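4. Clearing and resetting a table

Welcome to the part of the job you'll do more than any other! Section 3 covered opening the hall. From here on you're out on the floor at Erkdale, and a good table reset is one of the most satisfying things you can do in under two minutes. The steps look long on paper, but after a shift or two your hands will know them.

Before you start

You need your caddy (two cloths, spray bottle, small scraper), a Rowlands cart with both bins in place, and a clean pair of gloves. Check that the liquids bucket on the lower shelf is less than half full. If it's fuller than that, empty it at the service sink first.

Note: Guests often walk off to refill a drink or order dessert. If there's a coat, bag or phone at the table, leave it alone and come back later. If you aren't sure, wait 4 minutes and look again.

Clearing

1. Park the cart at the end of the table, out of the walkway, and set the brake.

2. Look for anything a guest might want back. Cards, toys, sticker sheets and kids' drawings all count as lost property, even when they look like trash to you. Put them in a clear bag and write the table number on it.

3. Deal with drinks before anything else. Pick up tipped or leaning cups first, keeping one hand under the base, and pour what's left into the liquids bucket.

Caution: Never put a cup with liquid in it straight into the trash bin. The bags split, and then you have a floor to mop as well as a table to wipe.

4. Gather loose food, sauce packets and napkins onto the tray. Work from the far edge toward yourself so crumbs land on the tray liner and stay off the seats.

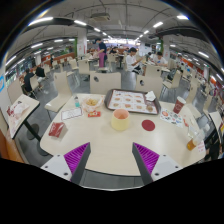

Does the paper tray liner go in with the recycling?

Put it in the general trash. Liners pick up grease and sauce, and our recycling hauler turns away food-stained paper. Only clean, dry cardboard and rinsed plastic bottles go in the blue bin.

5. Fold the liner in on itself, corners first, so it makes a neat parcel with the scraps inside. This is a great little trick – one fold and half the mess is gone. Drop the parcel in the trash and stack the bare tray on the cart.

6. Stack no more than 12 trays at a time. A taller stack slides when the cart turns.

Wiping down

7. Spray Jiltent cleaner on the cloth, never directly on the table. Guests may be eating close by.

8. Wipe in long, overlapping strokes from one end to the other, then run the cloth once around the edge. Rounded corners collect ketchup on the underside, so curl your fingers under as you go.

9. Lift dried-on spots with the flat of the scraper. Let the damp cloth sit on stubborn ones for a few seconds first.

Caution: Don't use the scraper's corner. It leaves marks that never polish out.

10. Dry with the second cloth. Tilt your head and look along the surface toward the light. Streaks show up beautifully that way, and a streak-free table really does make people want to sit down!

Resetting

11. Push the chairs in, wipe the seats if they need it, and check the floor under the table.

12. Hand any lost property to the desk before your next break. Keep drawings until closing time, and everything else for the full holding period listed in Section 7.

Cart care

The Gravex bin liners are sized for the front bin only. The hall seats 640, and at lunchtime the front bin can need changing every half hour, so keep spare liners in the side pocket. Tie the full bag before you lift it out, and use two hands.

If the brake sticks, move the cart to the service corridor, tag it and take another one.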